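Summer comfort at home without running the air conditioner all day

Speaker notes, Lilby Library, evening talk. Doors open at 6.30 pm.

Slide 1. Welcome

Good evening, and thank you for coming out in this heat. Say where the toilets and the water jugs are. Ask people to keep their questions for the end, but if a word is not clear they may stop me at once. English is my second language and I prefer a question to a polite face.

Say what I do: I repaired and fitted cooling equipment in Primton for many years, and now I mostly visit homes and look for the places where heat comes in. I do not sell anything tonight.

Slide 2. Where the heat comes from

Most people blame the roof. In the houses I visit around Lilby the first problem is usually the west windows. The sun is low in the late afternoon and it goes straight into the room, behind the curtain. The curtain becomes warm, and then it is a heater.

Shade must be outside the glass if possible. An awning, a shutter, a climbing plant on wires, even a pale sheet tied to the balcony rail. Inside blinds help with the glare, and a little with the heat.

Pause here. Ask who has a room facing west. Ask what is in that window now.

Slide 3. The bungalow in Ender

Tell the story slowly. A couple had a large wall unit in the living room and it ran from noon until bedtime. Their electricity bill for the summer was 578 euros. They asked me for a second unit. I went up to the loft and found the hatch with no seal, and the insulation pushed to one side by somebody who had laid a cable.

We put the insulation back, sealed the hatch and fitted an outside blind on the two west windows. The materials cost 400 euros. They did not buy the second unit. I do not have their new bill yet, so do not promise a saving from this slide.

Slide 4. Night air

Open the windows when the air outside is cooler than the air inside, and close them when this changes. Put one cheap thermometer on the north side of the house and one in the hall. Do not trust the feeling on your skin.

Open low on the cool side and high on the warm side. In a flat with windows on one side only, put a fan on the sill, blowing out, and open the window of another room.

If you live on the ground floor, think about locks before you sleep with a window open. A window limiter is a small part and the hardware shop on Llorente Street keeps them.

Slide 5. Fans

A fan cools people. It does not cool the room, so switch it off when you leave. On a ceiling fan, look for the small switch on the body: in summer the air should come down on you. Many are still in the winter position in July.

On very hot days a fan alone is not enough for old people or babies. Say this clearly and repeat it.

Slide 6. If you have an air conditioner

Clean the filter. In the season I clean mine every 2 weeks, and it is a job for the kitchen sink. Let it dry fully before you put it back.

Keep the outside part free. I have seen bicycles, a rabbit hutch and a whole pile of garden chairs against them. Leave 60 centimetres in front, more if your manual asks for it.

Close the doors of the rooms you do not use. Do not set it to the lowest number when you come home. Most home units will not cool faster for it, they will only run longer.

Drink some water here. Look at the clock: if it is after 7.30, jump over the dehumidifier slide.

Slide 7. Dehumidifiers

Useful in a damp basement. In a bedroom, less so: the machine gives its own heat to the room. If you use one, empty the tank in the morning and wipe it.

Slide 8. Bedrooms and fabrics

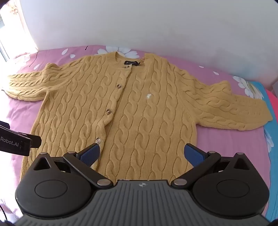
One reader of the Lilby newsletter wrote to me after the spring article that all this advice was for people who own their walls, and that a tenant on the top floor cannot put up an awning or touch the loft. It is a fair point and I should read it aloud. My answer for tenants: reflective film that comes off again, if the landlord agrees and the glass is suitable for it; a draught strip under the door to the hot stairwell; the bed moved away from the west wall, which stays warm long after sunset. And write to the landlord about the loft, with your indoor temperatures noted for one week — a list of numbers is harder to ignore than a complaint.

For everybody: cotton or linen on the bed, and the thick mattress cover stored until September.

Slide 9. Questions

Someone will ask about portable units with a hose. Yes, they work, but the gap around the hose must be closed, or hot air comes in as fast as you push it out. A window kit made of cloth is enough.

Someone will ask about painting the roof white. Ask first what the roof is made of, and who owns it.

Leave the loft checklist on the table near the door. Take the projector cable home this time.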